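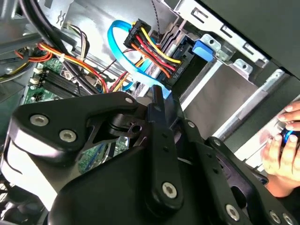 BIRNOVVILLE - Flamon has moved the most repetitive part of its computer refurbishment work to robotic arms, and the 58 employees of its Birnovville plant have begun rotating through newly written jobs as a result, the company announced Thursday.

The plant takes in retired desktop computers from offices, school districts and public agencies, removes the drives and boards, tests them, and returns usable machines to service. Until this year every step was done by hand at long benches. Under the new arrangement, robotic arms share the bench with a technician, who remains responsible for each case from the time it is opened until it is signed off.

"The technician decides what the case needs and in what order," said Lavanya Rajan, director of operations at Birnovville. "The arm is there for the reaching and the holding. Those are the motions that our own injury records told us to take off people's hands."

Wrist and thumb strain had been the leading cause of lost time at the plant for several years, according to Rajan. Drive bays in older desktop cases leave little room for fingers, and cables often have to be held aside while a latch or a screw is worked. A technician on a full shift could repeat the same grip several hundred times.

The company declined to state the cost of the project. It said that the plant processed 3,569 computers in March, its first full month with the arms in regular use, and that 2,075 of those were returned to service. The rest were taken apart for components. Flamon did not provide a figure for the same month last year and said the mix of models differs too much from season to season for a fair comparison. 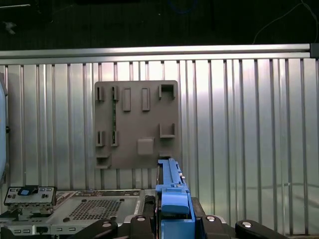

A gripper finger below the fixture board at a Birnovville workstation, with a computer chassis on the work surface.

No positions were eliminated, the company said. The former job of bench operator has been divided into two grades. Employees in the first grade prepare cases, work alongside the arm and handle any step that it cannot complete. Those in the second, called cell lead, also maintain the fixtures, adjust the grippers and keep the list of computer models the arms are cleared to handle. Cell leads receive an additional 600 dollars per quarter.

Training is provided by Thomas, the firm that installed the equipment, and takes place during paid hours. Participation was voluntary through the winter and is now required for all bench staff.

Employee representatives have given the change qualified support. Aravind Kulkarni, who speaks for the bench staff on the plant's safety panel, said that complaints of hand pain had fallen but that other concerns had come up in their place. Several employees have reported that waiting for an arm to finish a motion is tiring in its own way, and some miss setting their own pace.

"People here were fast, and they were proud of being fast," Kulkarni said. "Now the skill is in noticing when something is about to go wrong. That is real work, and we asked that it be written into the job and paid for." He added that the staff had also requested a stop control within reach of both hands at every bench - a request the company has granted - and a limit on consecutive hours spent at an arm, which is still under discussion.

Flamon expects to decide by the end of the summer whether to introduce the same equipment at its smaller site in Murnow, where laptops make up most of the work. Rajan said that employees there would be consulted before any order is placed.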